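Desk and Travel Items, Gallery 2
February | By the Romdale product desk
2 min read

This gallery covers two small goods from the Skodeson sample table: one mug and one cosmetic bag. Entries are short. Full measurements stay on the Clolham sheet, lines 46 and 58.

Mug, cream, matte. Broad round body with a thick loop handle on one side.
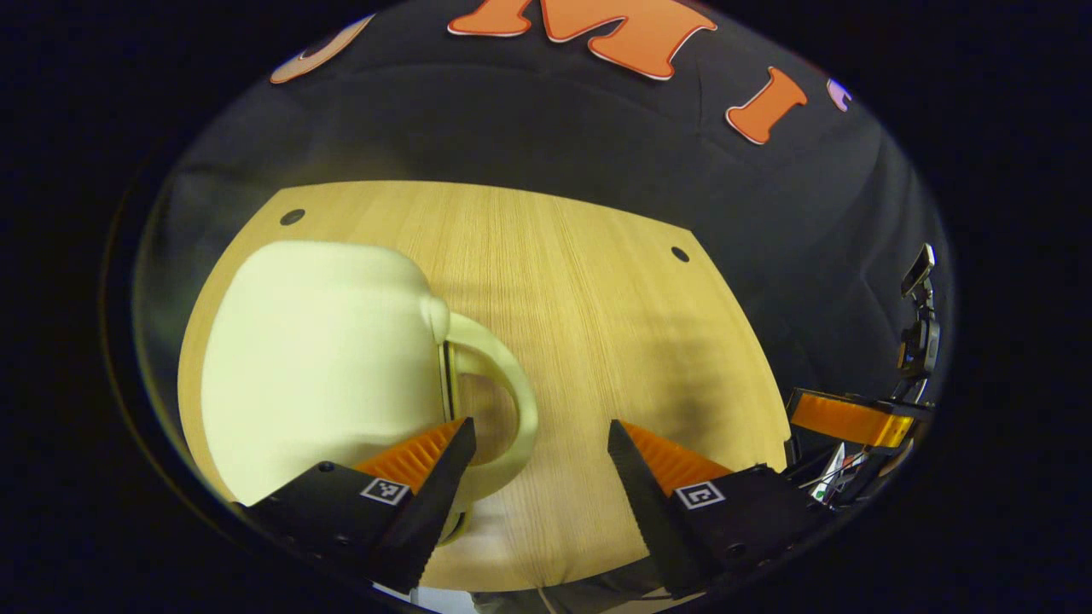

Capacity is listed at 214 ml to the brim. Hand wash is advised, as the matte surface marks more easily than gloss. Stock at Clolham is over 3000 pieces, single color.

Cosmetic bag, gray lining, yellow-green zipper and matching loop handle. Mesh zip pocket inside the lid. Tubes stand upright in the main compartment.

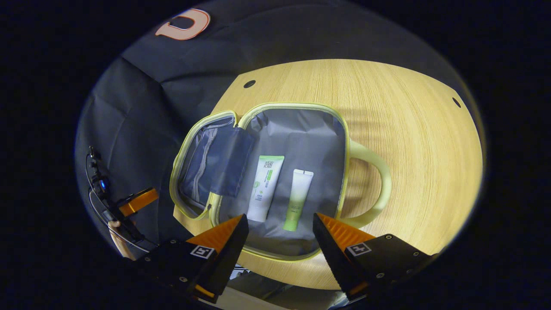
Shibata wrote in to ask whether the lining can be wiped clean, and added that an older bag of the same type kept its shape for two years but the zipper went stiff at the corners.

We use cookies to remember your settings. Accept | Manage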